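Folding for a small linen closet
An interview with Evanthia Economou

Evanthia Economou ran the linen room of a guesthouse in Sturkton until last November. She now works from her apartment in Pallcombe, where she washes, presses and folds table linen for private customers and for two small restaurants. She also teaches an evening class on household linen. I met her at home on a weekday morning, while the first load was still in the machine.

She does most of her folding at a white table near the kitchen. She said she picked it for the height and not for the looks. "I bought it secondhand and had the legs raised. If the table is too low you feel it in your back by lunch, and then you start folding badly because you want to be finished."

At the guesthouse she handled up to 300 pieces on a busy day. Most of it was napkins and hand towels, with tablecloths on weekends. The work at home is slower. A typical order is 70 pieces, and customers bring it in bags with a note on top. She asks them to write down the size of the shelf or drawer where the linen will be kept.

"That's the first question I ask, and people are surprised by it," she said. "They want to know how to fold a cloth. I want to know where it's going. A fold that looks nice on the table and then doesn't fit the drawer gets folded again by the customer, usually in a hurry."

For narrow shelves she likes a long rectangle. She folds the cloth lengthwise first, lines up the hems, and only then shortens it. The long fold can be laid on a shelf with one short end facing out, so a person can take hold of it without disturbing the rest. She said squares are fine for napkins but that larger cloths folded into squares get thick in the middle and lean over when stacked.
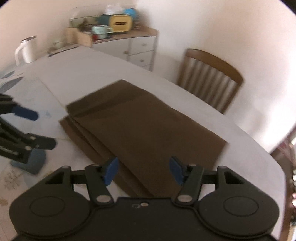 Brown cloth folded into a long rectangle, with the leaf-print mat to the left.

Dark cloths get the same treatment as white ones, with one difference. She turns them over before folding and looks at the back. "Lint shows on brown and on navy. I'd see it when I was done and have to open the whole thing up again. So I look first." She keeps a clothes brush in the drawer by the stove for this.

I asked about creases. She doesn't try to get rid of all of them. A cloth that has been folded in several layers will have some, and in her view the light ones don't matter for everyday use. The creases she minds are the ones pressed in with an iron in the wrong place. Those can stay through a wash. She presses the cloth flat, lets it cool on the table, and folds it by hand with no iron on the folds.

"People press the fold because they want it to look sharp in the closet," she said. "Then they open it up for dinner and there's a hard line down the middle of the table. I did that for years. The owner in Sturkton liked it that way, so we did it that way."

The other common problem is layers that slip. When one layer is a little longer than the others, the end of the stack lifts, and the next cloth on top slides off. Her remedy is to stop halfway, lay a forearm across the cloth, and draw the loose layer back with the other hand. She doesn't shake it out and begin again unless the hems are badly off. Some older cloths were never cut straight, and with those she matches one long side and leaves the other alone.

She has opinions about mats too. She likes the printed kind that can be wiped down, and she uses one at the side of the table for things that shouldn't touch clean linen – scissors, a pencil, her cup. The cloth stays on the bare tabletop. "A mat under the cloth has an edge, and the edge catches. You pull the cloth across and the mat comes with it."

Her shelves are Prolton units, 22 inches deep, bought when she moved to Pallcombe. She would choose shallower ones now. Linen gets pushed to the back and the same few pieces at the front get used every week. To deal with this she puts freshly washed pieces at the bottom of the stack and takes from the top. She admitted that her own towels don't get that much attention.

For storage over a season she uses cotton bags from Delić, tied loosely. She doesn't put anything away the same day it is pressed. It stays out overnight, and she refolds heavy cloths along a different line every few months so that the same threads aren't always on the fold.

The class meets at the Pallcombe library, and the next one is on Tue 1 April. Students are asked to bring one cloth they find hard to fold and the measurements of the place where they keep it. Fitted sheets are welcome, though she warned me that she spends no more than ten minutes on them.

"I can show you a way to do it," she said. "It will still be a fitted sheet."

By then the machine had stopped, and she went to take out the load.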